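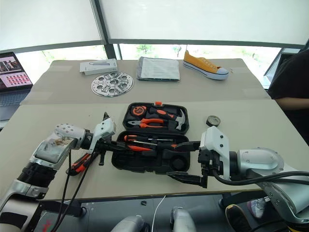
Do we need to order a second set of gripper fingers before the year-end budget closes?
Order them now. Finger sets have to be received by the cutoff, and the pair on the right arm is the only one we own in the long style.

Ticket 2242
Opened by: Anahera Merrick
Assigned to: Wubit Dinsa
Category: Equipment purchase / spares
Status: Waiting on supplier

November 11, 2024 – Anahera Merrick
Tool packing is on the plan through spring and I have one line left for spares. The Grivon quote from September lists fingers, finger pads and a cable kit. I can cover 2 of the three. Which ones?

Reply – Wubit Dinsa
Fingers and cable kit. Pads we can cut ourselves from sheet. Pliers and screwdrivers are hard on the fingertips, and the molded slots in the toolbox are tight, so the tips get knocked when a tool goes in at an angle. The cables to the left gripper hang in loops below the table edge. The kit has clips and a sleeve, and I would like both fitted before we add shifts.

Reply – Anahera Merrick
Grivon now says 13 weeks on the fingers. That misses the cutoff. Is there another source?

Reply – Wubit Dinsa
Ó Riain will machine them from our drawing in roughly 5 weeks. Their price is higher per pair but has no minimum order. Bemum only sells the complete gripper, so I left them out.

Reply – Anahera Merrick
OK. Fingers from Ó Riain, cable kit from Grivon. Please send me the drawing revision for the purchase order. Cost center is Gulley, same as the arms.

Reply – Wubit Dinsa
Revision C sent. Please also put a second toolbox on next year's list – same model, because the slot positions are already taught.

Update
Purchase order approved. Ó Riain has asked about the hole tolerance on the mounting face. Wubit to answer, then they will confirm a ship date.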